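Lab Notes: What the arm learned from 404 memory sticks

By Rafferty Szabo

Hello again from the disassembly bench! Last time I promised you some numbers on the memory module work, and now I have them, so get a coffee.

Quick recap if you're new to this newsletter. We want a robot arm to strip old desktop computers for parts, starting with the memory, which is small, worth money and annoying to get at. Until February our method was the obvious one. A camera looked down from above the bench, the software found the slots, and the arm went where it was told. It did fine on bare motherboards lying flat. Then we put the boards back inside their cases, and the whole thing fell apart. There are cables over everything, the power supply throws shadows, and the arm itself blocks the overhead view at the exact moment you need it.

So we switched to what I've been calling "look late." The overhead camera only gets the arm into the neighborhood. After that a small camera at the wrist takes over, and the arm corrects its path from what it sees close up, right until the fingers touch something. The trick (this part is Girkar's idea, the group down the hall, and I've thanked them in cookies) is that we don't ask the software to recognize the memory module at all. We ask it to find the white clips at the ends of the slots. Green module against green board is a miserable thing to pick out. White plastic on green is easy, even with a cable across the top.

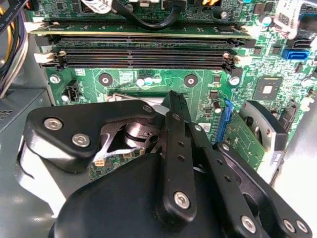
The wrist camera's view inside a desktop case, with the memory slots near the top.

Fallum was our baseline, the old overhead-only software, and we gave both methods the same 404 attempts, on the same pile of donated desktops. I wanted a rounder number but we ran out of machines that still had memory in them. Fallum got the module out cleanly on a bit under half. Looking late got roughly 300. I was hoping for more, I'll admit, but it's a big jump for a change that cost us one small camera and a lot of relabeling.

Now the failures, which I find more fun. Most of them were cables. The arm sees a clip, heads for it, and a power lead slides in between at the last second because the finger itself pushed it there. We have no good answer for that yet. Holovko has been trying a little sideways sweep before the approach, like you'd push hair out of your eyes, and it helps with thin cables and does nothing for the fat bundles. The other big group was modules that came up at one end and stayed stuck at the other. A person feels that and wiggles. Our arm just keeps pulling until the force limit stops it - we broke two slots that way before I turned the limit down.

Next up is the wiggle. I've started recording the finger forces along with the video, so the arm can tell a stuck end from a stubborn one, and Rumberg is lending us a second force sensor for the fall. The draft write-up went out on 16/08/2020, yes, a Sunday, don't tell my family. If you'd like a copy, reply to this email and I'll send it along. And if your office is clearing out old desktops, please talk to me before they go in the dumpster. The uglier the cabling the better!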